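**Sujet : Préhenseurs portatifs, deux ou quatre ?**

### visseuse_lasse

Budget à boucler pour juin, bien entendu annoncé hier. Je dois équiper un poste de saisie de gestes à la main. Stiralier propose le lot de quatre, Irnovby vend à l'unité et facture les patins 320 € le jeu. À ce prix-là, j'espère qu'ils sont livrés avec un mot gentil.

### bobine12

Prends-en quatre. Deux en service, deux au placard, et tu dors la nuit. Nous, en janvier, un doigt cassé et trois semaines à attendre Heiskanen.

Chez nous, ça se passe sur un bout de table, entre les tournesols artificiels et le gobelet. Une pince par personne, une boîte noire à coutures blanches à saisir, et la ligne « mobilier » du budget reste vierge.
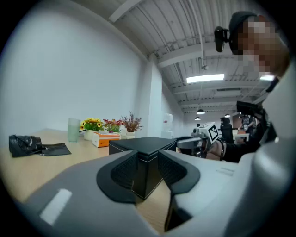
### pas_de_vis

Pas d'accord. Quatre pinces, c'est quatre étalonnages. Deux suffisent, et tu mets le reste dans les patins, c'est ça qui s'use.

### bobine12

Dit celui qui m'a emprunté ma pince de rechange.

### pas_de_vis

Empruntée et rendue. Étalonnée, en plus.

### visseuse_lasse

Bon. Cudberg fait des patins compatibles presque moitié moins cher, quelqu'un a essayé ?

### bobine12

Oui. Ils se décollent. Demande le devis Stiralier avec les patins dedans, ils cèdent en fin de trimestre.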